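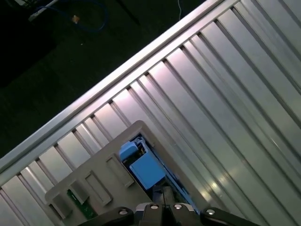
Do I have to be a member to enter the Vanar Open? one first-time player asked us last week. No. The tournament is open to club members and non-members alike, but non-members need a day pass for each day they play. The pass comes with your entry confirmation.

How big are the draws?
There are 35 places in the women's singles and 35 in the men's. Doubles is limited to 6 pairs per draw. Late entries go on a waiting list in the order we receive them.

What format are the matches?
Singles matches are best of three tie-break sets. In doubles, a match tie-break to 10 points replaces the third set.

Which courts are used?
Most matches are on the clay courts at Turach. If rain stops play for more than an hour, the referee may move matches indoors to the Oberholzer hall, where the surface is hard — bring a second pair of shoes.

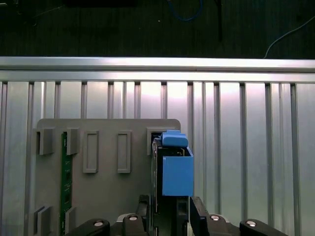 One reader wrote in to say the seeding last year made no sense, and asked if we use club rankings or national ones. Seeding goes by national ranking on the day entries close. Players with no ranking are drawn at random. Club ladder results are not counted.

What happens if I'm late for my match?
You have 15 minutes from the time your match is called. After that the referee awards a walkover. Call the desk if you are stuck in traffic, but the limit stays the same.

Is there prize money?
Yes. The total is 3,000, split equally between the women's and men's events. The singles winners receive 745 each. Losing semifinalists in singles are paid too — first-round losers are not.

Can I get a refund if I withdraw?
Entry fees are refunded in full until the draw is made in May. After that, we need a doctor's note.

Where can I get a racket restrung?
The Grernesier stand next to the main desk takes rackets until 5 p.m.

Filed under: Tennis > Tournaments > Player Info

Related
Vanar Open: order of play
Directions and parking at Turach
Rules for ball kids
Booking a practice court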